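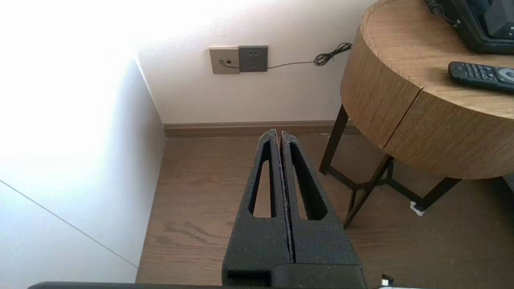
발표 메모 (목요일 오후 세션, 발표 시간 20분, 질문 5분)

제목: 종이 기반 유체 소자에서 단백질 시료를 농축하는 방법

슬라이드 1. 인사
안녕하십니까. 저는 Bunnag 연구실에서 박사후 연구원으로 일하고 있습니다. 한국어로 발표하는 것은 이번이 두 번째입니다. 말이 조금 느릴 수 있으니 양해를 부탁드립니다. 전문 용어는 필요할 때 영어로도 말씀드리겠습니다.
(여기서 물을 한 모금 마실 것. 첫 슬라이드에서 서두르지 말 것.)

슬라이드 2. 문제
소변이나 침과 같은 시료에는 우리가 찾고 싶은 단백질이 아주 적게 들어 있습니다. 종이 검사지는 값이 싸고 사용하기 쉽지만, 농도가 낮으면 선이 잘 보이지 않습니다. 그래서 검사 전에 시료를 농축하는 단계가 필요합니다. 원심분리기를 쓰면 되지만, 작은 진료소에는 그런 장비가 없는 경우가 많습니다.

슬라이드 3. 원리
저희는 이온 농도 분극 현상을 이용합니다. 영어로는 ion concentration polarization입니다. 종이 채널의 한 곳에 양이온만 통과시키는 막을 붙이고 전압을 걸어 줍니다. 그러면 막의 한쪽에 이온이 거의 없는 영역, 즉 공핍 영역이 생깁니다. 음전하를 띤 단백질은 이 영역의 경계를 넘어가지 못하고 그 앞에 모입니다.
(그림의 화살표를 왼쪽에서 오른쪽으로 천천히 가리킬 것. 지난 연습 때 전기장 방향과 유체 흐름 방향을 바꾸어 말했음. 주의.)

슬라이드 4. 소자 제작
종이에 왁스로 채널을 인쇄하고, 가열하여 왁스가 종이의 두께 전체에 스며들게 합니다. 막 용액은 채널 중간에 한 방울 떨어뜨려 말립니다. 이 과정에서 가장 어려운 점은 방울의 크기입니다. 너무 크면 막이 채널을 따라 퍼지고, 너무 작으면 종이 아래쪽까지 닿지 않습니다. 저희는 소자를 모두 232개 만들었습니다. 그중 처음에 만든 것들은 막의 위치가 일정하지 않아 분석에서 제외하였습니다.

슬라이드 5. 실험 조건
전압은 42 V로 고정하였습니다. 더 높은 전압에서는 농축이 빨라지지만 종이가 뜨거워지고 채널 끝이 마르기 시작합니다. 완충액은 농도가 낮은 것을 썼습니다. 염 농도가 높으면 공핍 영역이 불안정해지는데, 이 문제는 슬라이드 8에서 다시 말씀드리겠습니다.

슬라이드 6. 결과: 형광 단백질
가로축은 시간이고 세로축은 형광 세기를 초기값으로 나눈 것입니다. 농축된 띠는 처음에 넓게 나타나고, 시간이 지나면서 좁아집니다. 가장 좋은 소자에서는 농축 배수가 73배였습니다. 이 숫자는 평균이 아니고 최고값입니다. 평균값은 표에 따로 적어 두었습니다.
(이 점을 꼭 분명하게 말할 것. 지난번 연구실 세미나에서 오해가 있었음.)

슬라이드 7. 영상 처리
형광 사진은 2,000장이 넘습니다. 손으로 띠의 위치를 표시하기 어려워서 Dirance라는 분석 프로그램을 연구실에서 만들었습니다. 이 프로그램은 배경을 빼고, 채널 방향으로 밝기를 평균한 다음, 봉우리의 위치와 너비를 계산합니다. 종이 섬유 때문에 생기는 얼룩은 아직 완전히 제거하지 못합니다.
(시간이 모자라면 이 슬라이드는 두 문장만 말하고 넘어갈 것.)

슬라이드 8. 한계
첫째, 소변처럼 염이 많은 시료는 먼저 희석해야 합니다. 희석을 하면 농축의 이득이 그만큼 줄어듭니다. 둘째, 막 근처에서 pH가 변합니다. 저희는 지시약으로 이 변화를 확인하였습니다. pH에 민감한 항체를 사용할 때에는 검출선을 막에서 더 멀리 두어야 합니다.
종이의 종류에 따라서도 결과가 다릅니다. 같은 제품이라도 포장이 바뀌면 흐름 속도가 조금 달라졌고, 그 이유는 아직 조사하고 있습니다.

슬라이드 9. 다음 계획
Vorgate와 함께 건전지로 작동하는 작은 전원 장치를 설계하고 있습니다. 5월에 첫 시제품을 받을 예정입니다. 그 후에는 농축 부분과 항체 검출선을 종이 한 장에 넣으려고 합니다. 지금은 두 부분이 따로 있어서 사용자가 종이를 옮겨 붙여야 합니다.

슬라이드 10. 감사의 말
막 재료를 제공해 주신 Drarnent에 감사드립니다. 왁스 인쇄를 도와준 학부생들에게도 감사드립니다. 들어 주셔서 감사합니다.

예상 질문
왜 나일론 막이 아니고 종이인가: 종이는 펌프 없이 액체가 스스로 이동하고, 사용 후 태울 수 있다고 대답할 것.
단백질이 종이에 달라붙지 않는가: 달라붙음. 알부민으로 미리 처리하면 줄어듦. 예비 슬라이드 2를 보여 줄 것.
핵산에도 쓸 수 있는가: 원리로는 가능하지만 저희는 아직 실험하지 않았음. 추측해서 길게 말하지 말 것.
질문을 잘 못 들었을 때: "죄송하지만 한 번 더 말씀해 주시겠습니까?"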